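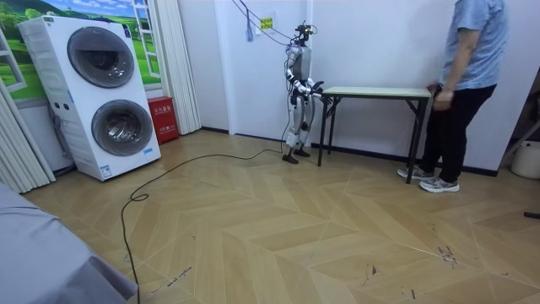 Issue 54

I got to spend a whole day at Pereyra last week and I have been boring everyone I know with it ever since, so now it's your turn! For anyone new to these pages, I write scheduling software for a living (buses, mostly) and robots are my evenings-and-weekends thing. I had never been in the same room as a full-size humanoid with somebody's current build running on it. Now I have, and I took fourteen pages of notes, half of which I can't read.

Pereyra is on the second floor of a building in Althorpe that used to be all dentists. You sign in on a clipboard, you get a sticker, and then Josefina Toledo comes down and walks you up the back stairs, talking the entire time. She runs the planning side. I liked her right away. She asked what I did, I said bus timetables, and she said "oh, so you know about things showing up late," and that turned out to be the theme of the morning.

The job they were on was table carrying. One person, one robot, one folding table, walk it over there and put it down. I'd have guessed this was a warm-up and the real work was somewhere else in the building. Nope. They've been on it since September and they're nowhere near bored.

They do it in a room set up like a little apartment, with a stacked washer-dryer, white curtains, a wood-look chevron floor and a big mural of green hills and blue sky on the wall, like you're looking out a window. I stared at that mural more than I should have. I asked Josefina what the perception stack makes of it, and she laughed and pulled up a screen. The depth data says flat wall. The segmentation network, working from color alone, says "outdoors, vegetation" with a lot of confidence. For a while the mapper was believing the second one a bit too much, and the planner would propose these lovely wide turns that ended somewhere in the meadow. The fix was in how the two get weighted (depth wins on free space, always, and labels only get a vote on what kind of thing is in the occupied part). It's maybe thirty lines of code. It took them three weeks to find, and she said two of those weeks were spent blaming the calibration.

The big round doors on the washer-dryer cause their own trouble. Dark glass gives patchy depth returns, so early on the map had two holes in the appliance that the planner figured it could put an elbow through. Now any hole fully surrounded by a solid surface gets filled in unless something higher up asks for it to be open. I wrote "laundry = exception!!" in my notes and underlined it, and I think that means the laundry task sets that flag.

OK, the controller, which is what I'd come for. The person doing the manual work is Davoud Golestani, very soft-spoken, and he was kind enough to explain it to me twice.

There are three layers. The top one is the planner, which thinks about where the table should end up and comes up with a path for the whole arrangement, robot and table and human together, as one long awkward thing. It's slow, and it's allowed to be slow. Under that is the whole-body controller, which takes a short stretch of the path and works out what every joint should do so that the hand goes where it's meant to and the robot stays on its feet. Under that are the joint loops, which just do as they're told, very fast.

The piece that makes it interesting is that there's a person on the other end, and the person does not read the plan. If I'm carrying a table with you and I drift left, you drift left. You don't stop and recompute. So Davoud has an estimator in the middle layer that looks at the force at the hand and tries to split it into "this is the weight of the table," "this is friction from the feet dragging," and "this is the human wanting something." Only the last part is supposed to bend the path. And the three look horribly alike! A table leg catching on a floor seam and a human gently tugging can give you nearly the same wiggle for the first few moments. He showed me plots. I nodded at the plots.

His current trick is to wait. The estimator holds off calling something intent until it has seen enough samples in a row, and in the meantime the arm just goes a little softer. I asked how many samples and he said 17, and I asked why 17, and he said 16 felt jumpy and 18 felt like dragging a sulky teenager. I love this. I have constants like that in the bus code and I've never once admitted it to a visitor.

The approach to the table is a separate problem again. Before anybody lifts anything, the robot has to decide where to put its feet so that the arm can reach the near end with some room left over. A stance that reaches is easy. A stance that reaches and can still take a step backward with a load is a much smaller set. They sample a bunch of them, throw out the ones that end badly, and score the rest. Josefina let me scroll through a log of the ones thrown out from a single run: 456 rejected stances, each with a reason code next to it. REACH. REACH. BALANCE. SELF. REACH. CABLE.

I perked up at CABLE. There's a rough model of the floor cable in the planner, just a chain of fat beads, and any footstep landing on a bead gets thrown out. She called it the dumbest piece of code in the repo and also the one with the fewest bug reports. Gets updated once a second. Good enough!

Then I got to see the tooling, and this is the bit I'm actively jealous of. It's called Kulell and they wrote it themselves. Every run gets recorded, all the layers on one timeline, and you can grab any moment and say "rerun the planner from here with today's code and yesterday's sensor data." It'll show you the old decision and the new one side by side. They have a set of 139 saved moments that every change has to get through before it's allowed near the hardware, and each one has a name, usually given by whoever was most annoyed at the time. My favorites were "curtain again," "why is it bowing" and "Davoud's shoelace." You add a moment whenever something weird happens. You don't get to delete one without two people agreeing, and they've deleted two, ever.

I asked if simulation couldn't do all that and got a bit of a look. They do use a simulator, for the walking especially, but the simulated table is stiff and the real one flexes, and the simulated human is (her words) a spring with opinions. So the recordings carry the weight on anything with contact in it.

Lunch was sandwiches from the place across the street. Get the pickled carrot one if you ever go. I spent most of lunch trying to sell Davoud on logging how long each layer waits on the one above it, which is a thing we do with depots, and he wrote it on his hand, so I'm counting that as a contribution.

In the afternoon they talked me through what's next. The planner currently treats the person as a point that follows along behind the table, and they want it to know that a person walking backward needs more room and doesn't like it. There's a second group in Grornwood working on guessing which way somebody's about to step from their hips and shoes. Josefina wants that signal piped in ahead of the force estimator so the arm can get ready early. Davoud is less sure. He thinks two guesses about the same human will end up arguing with each other, and he'd sooner make the one he has faster. They had this whole discussion in front of me, very politely, and I got the feeling it wasn't the first round.

I missed my train home and didn't mind one bit. If you want to go, they take small groups, four or five at most, and you need to email well ahead and say what you work on. Wear flat shoes, the back stairs are steep. I've asked if I can come back in the fall once the walking-backward stuff is in, and Josefina said yes as long as I bring bus data. Next issue I'll get to the reader letters about gear backlash, I have them all, I promise.

23 comments
Shared 41 times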